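Teaching by hand at Bralcombe

Industrial robots have long been programmed by specialists who write out each movement in advance. At the Bralcombe research centre, the staff responsible for the Prerano programme have taken a different course. Since November, operators there have guided an arm through its work by remote control, and the record of each session is used to train the software that will later move the arm by itself.

The task chosen for the first stage is a plain one. Small goods of mixed shape and material are to be picked from a deep bin. Warehouses carry out this work in great volume, and it remains difficult to automate. A rigid object may be gripped in several ways, whereas a soft pouch folds when it is touched and may settle against a wall where the fingers have little room to close.

Each operator completes 14 supervised sessions before any recordings are accepted. The training covers the approach to the bin, the angle of the wrist and the correct response when a grip fails. Failed attempts are kept and marked as such, as the programme holds that a machine should also learn from the way in which a person recovers.

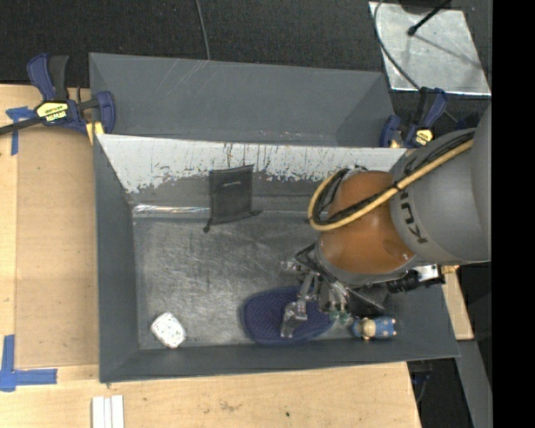
Thibodeaux takes a more cautious view of the method and remarked that a robot taught by one careful person will acquire that person's habits, including the poor ones, "and you may not find out which they are until the goods change". Several operators should therefore share the work from the outset, in Thibodeaux's opinion, and their recordings should be compared before they are combined.

The programme has accepted the point in part. Recordings are now drawn from three operators, who work to a common set of instructions but are free to choose their own grip. The results are reviewed under a scheme known as Trostus, which sets aside any session in which the arm has paused for longer than 17 seconds.

Guidance by hand, in which the operator takes hold of the arm and leads it through the movement, was also considered. It was found suitable for open benches and less so for bins, where the operator's own arm tends to block the view of the goods. It has been kept for teaching the starting and resting positions.

A second stage, covering the placing of goods into cartons, will begin once the present recordings have been reviewed.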